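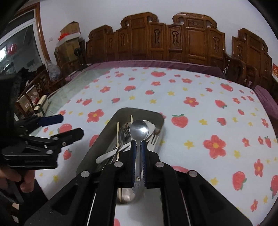 Hand-held gripper care and repair: frequently asked questions

Last updated 8 July 2021

These answers cover the Flurkex two-finger hand grippers used by the Fundevley and Prancombe teams for utensil sorting. They are meant for anyone who picks up a gripper and has to keep it working. For the camera mount and the recording software, see the separate pages.

Do I need to do anything before the first session of the day?

Yes, and it takes two minutes. Squeeze the handle fully and let go. The fingers should close flat against each other and open again without help. Look at both finger pads, check that none of the pivot screws has backed out, and wipe the pads with a cloth dampened in plain water. If the jaws stick or close unevenly, use another gripper and put a tag on the bad one.

Which objects should I use to test the grip?

Smooth steel cutlery is the best test we have. A spoon or fork handle is narrow, hard and slippery, so it shows up pad problems that a cup or a box would hide. Pick the piece out of the tray, hold it upright, and turn your wrist slowly to each side. If the handle swings between the fingers, the pads need cleaning or changing. Follow up with a wooden chopstick. If metal slips and wood holds, clean the pads first. If both slip, check the finger alignment.

How often do the pads need replacing?

Change them after 800 grasps or when the ridges are worn smooth in the middle, whichever comes first. The log sheet in the lid of each case has a column for grasps. Pads used mainly on forks wear faster along the front edge. Always change both sides together, even if one still looks good. A new pad facing an old one pulls the object off center.

How do I change a pad?

1. Open the jaws and lock them with the wedge from the case.
2. Lift one corner of the old pad with the plastic pick and peel it off slowly. Metal blades scratch the finger, and the next pad will not stick well.
3. Clean off all the old adhesive with alcohol and let the finger dry.
4. Line up the new pad with the tip of the finger and press for 23 seconds.
5. Do the other side, then leave the gripper open for 12 hours before using it.

If you cannot wait 12 hours, take a spare. Pads that go into use early tend to creep toward the tip.

The fingertips no longer meet. What went wrong?

Usually a loose pivot. The fingers move on a linkage, and play in one joint moves that fingertip forward or back. Hold the body still and rock each arm by hand to find the loose one. Tighten it a little at a time – it should turn freely with no side-to-side movement. Overtightening is the most common mistake we see, and it makes the trigger stiff.

Should I oil the joints?

No. Oil collects dust and crumbs, and sooner or later it gets onto the pads. If a joint squeaks, brush it out and put one drop of dry lubricant on the pin. Work the trigger a few times and wipe off what comes out. The same goes for the guide rods on units that have them.

How do I keep the linkage clean? 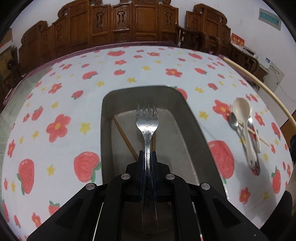 Cleaning between sessions

A soft, dry brush is enough for most dirt. Pale specks on the arms come off with a damp cloth. The recesses in the outer arms hold dust, so tip the gripper upside down and brush toward the open side. Do not put any part of it under the tap, and do not use dish soap on the pads. It leaves a film.

Does the cutlery need to be dry?

Yes. Water on a handle gets pressed into the ridges of the pad and the grip drops off quickly. Dry each piece before it goes into the tray.

Can I swap parts between two grippers?

Pads and screws, yes. Arms and fingers, no. Each pair of arms is matched when the unit is built, and mixed pairs rarely close straight. This applies even if both grippers came in the same delivery.

When should I send a gripper to Ghoneim?

Send it if an arm is cracked, if a pivot comes loose again within 2 sessions of being tightened, or if the jaws do not open fully after cleaning. Pack it with the jaws closed on a piece of foam and include the log sheet. The Ghoneim workshop is closed for the first half of August, so anything that needs repair before then should go out this month.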